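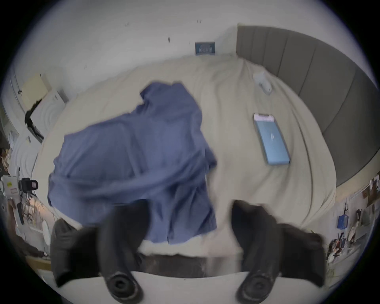 January, vat notes, Kelside back room

Started at 8 a.m. Room was cold and the vat had dropped overnight even with the blanket on. Warmed it in the water bath until the surface felt right and the thermometer agreed. Flower on top was thin and broke up when I touched it. Liquid underneath was greener than I like, so I gave it more fructose and a small spoon of lime, stirred slowly in one direction, put the lid on and left it until late morning.

This is the older vat, the one labeled Cola. The label is from what color it goes when it is in good shape, a clear brown with some amber when you tip a spoonful against the light. It was not there at 8. By late morning it was, or near enough to dip.

Cut 6 swatches from the Villanueva order, all from the same end of the bolt. Scoured yesterday with soda ash and left in plain water until needed. Squeezed out by hand before they went in. The cloth still has something in it, a size or a softener. Water beads on it for a second before soaking in. Next time scour it twice before blaming the vat.

Dips were 3 minutes each, then out to air until all the green had gone. Pulled one swatch after each round of dips so there is a ladder to compare against. The last swatch got 9 dips. The early ones are patchy along the fold where I held them, which is a handling fault. Clip them at the corners next time and keep fingers off.

The vat weakened toward the end. The last couple of dips added almost nothing that I could see, and what they did add came off on the glove. I should have stopped and let it rest. Kept going so the ladder would be complete, and I would take the last swatch with some suspicion.

Rinse: cold water until it ran clear, then a weak vinegar bath, then cold again. The water took a long time to clear on the darker ones. Hung them in the hallway, away from the heater. Do not judge any color until they are fully dry. I keep writing this down and then judging them in the sink anyway.

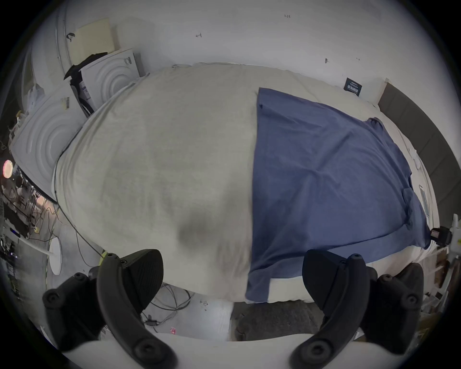
Color matching is the part that still has no proper method. The Oladon cards are fine for strong blues but they jump too far between steps at the grayed end, and that is where most of what we get asked for sits. We also hold the swatches up against whatever is nearby - the bench, a white towel, a sleeve - and each of those changes how they read. A muted blue like the cloth on the bed, lying flat over a pale gray sheet, looks flatter and more gray than it would over a warm cream. For the Kelside samples, pick one backing and stick with it. I vote for unbleached cotton, ironed, on the north side bench. Same lamp off every time, too.

Going by the wet swatches only, the middle of the ladder is closest to what the Villanueva people described. They want something that looks washed already. Two ways to get there: fewer dips in a strong vat, or more dips in a tired one. The second gives better fastness in my experience but takes most of a day. A bit of tannin first would gray it down as well. Have not tried that on this cloth.

Rub test once they are dry, white cotton over the finger, 9 strokes each. Then a wash test on the offcuts with the ordinary detergent.

Fed the vat again at 5 p.m., stirred, lid on, blanket doubled. Smell is normal. Sediment is getting deep, so hang the net higher before the next yardage goes in.

To get: lime, more clips, pH strips (the open tube has gone damp).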